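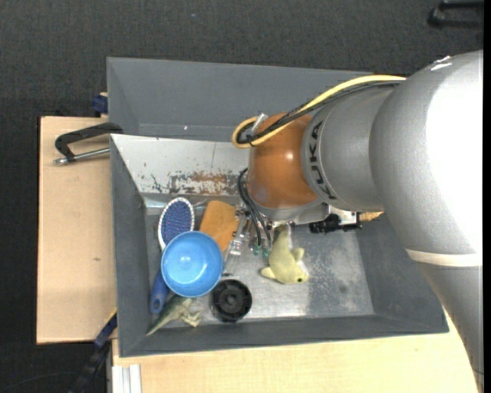

Hinier should stop selling players in February

For the third season running, Hinier went into February with a settled back line and came out of it with a hole in the middle. Jerome Espiritu left for Revik with 30 games behind him at center-half. The fee was fair and the player wanted to go. I still think the club got it wrong.

The case for selling is easy to make. Hinier averaged 1,366 at home before the break, and a club that size can't turn down money whenever it is offered. Evander MacBrayne, who coached the side for six years before moving upstairs, has said more than once that one good sale pays for two seasons of youth football. I believe him. My complaint is with the timing.

A center-half sold in the summer can be replaced in the summer. The coach gets a preseason, a few friendlies against teams like Ledesma, and time to find out if the new man talks enough and which side he likes to play on. A center-half sold in February gets replaced by whoever is free. This year that meant moving Lærke Brøndum's best full-back prospect inside, where he had never played a senior match, and asking him to mark the biggest striker in the division.

Hinier conceded from four corners in the next three games. Two of those came at Jorkeck, in front of 2,537 people, and that match ended any real talk of promotion. I was one of the 800 who traveled. The second goal was a free header from six yards with two defenders looking at each other.

Supporters will say Revik would have walked away if made to wait. Maybe so. But a deal can be agreed in winter and completed in summer, and clubs do it all the time. The buyer gets the player, the seller gets the money a few months later, and the team finishes the season it started. If Revik had wanted a lower price in return, I would have taken it.

Brøndum has kept quiet about all this in public. She has four matches left and a teenager at center-half who is getting better every week. He may well be a good one by next winter, when the phone starts ringing again.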